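The Week the Cycler Won

Regular readers will recall that last month's item from the simulation group ended with the words "nothing to report." We apologize for the boast.

The job sounds simple enough. In the simulated shop, a two-finger gripper is supposed to walk up to the Cycler Q96, read the status plate, and press the right button for whatever state the machine is in. If it's in standby, start it. If the cover is raised, leave it alone and wait. If it's jammed, clear the fault and then, and only then, start it. Kamran Shahbazi wrote the rules on a single sheet of paper and there was room left over for a drawing of a duck.

On the Monday run we gave it 500 attempts overnight. By morning the log claimed a perfect score, which should have worried somebody before coffee. Fereshteh Alipour opened the replay and found that in 18 of those attempts the gripper had pressed start while the Cycler was reporting a jam. The machine, being simulated, did as it was told. The scoring script saw the start button go down, saw a start button in the list of approved outcomes, and handed out full marks.

So there were two faults, and they had been covering for each other. The first was in the status reader. The plate has a row of four indicator lights, and when the arm came in at a steep angle the reader counted them from the wrong end. Standby became jammed and jammed became standby. Cover raised and cycling traded places as well, so the reader was at least consistent. The second fault was in the scoring, which checked whether the button was an allowed one and never asked whether it was allowed just then. Afshin Kiani, who wrote that check in December, has asked us to say that it was a busy month. 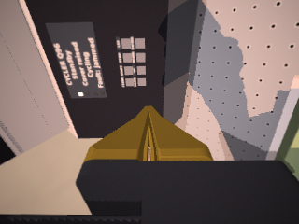 Dorota Głowacki, reading a draft of this item, wanted it noted that the light order is the smaller problem. Her view is that a gripper that can't tell which way up the plate is ought to back off and look again, and that ours has never once backed off from anything. She would also like the phrase "perfect score" retired from the log and replaced with something less likely to be forwarded to management.

She has a point about the forwarding. The Monday summary had already gone to the people at Uderska, who wrote back to congratulate us and ask how soon the same routine could go on the arm they have in their test bay. We wrote back to say not very soon. It was a short email and took most of an hour to write.

The reader now uses the heading on the plate to work out which end is which before it looks at a single light. If it can't find the heading, it reports "unsure" and the arm holds where it is. The scoring script compares every press with the true state of the machine at the moment of contact. A start pressed during a jam ends the attempt and fails the whole batch, all 500 of them, which Kamran considers harsh and Dorota considers a beginning.

With both changes in, we ran 2000 attempts over the weekend. No starts on a jam. There was a great deal of "unsure," much of it in cases where a bored child could have read the plate, and in one attempt the gripper stood politely in front of the buttons until the time limit ran out. We will take that over the other thing. Fereshteh is working on the steep approach angles next, and the old Monday logs are being kept under their original file name as a warning.

Anyone still running the December scoring script on another task should stop and pull the new one from the shared folder. If your results get worse, they were like that before.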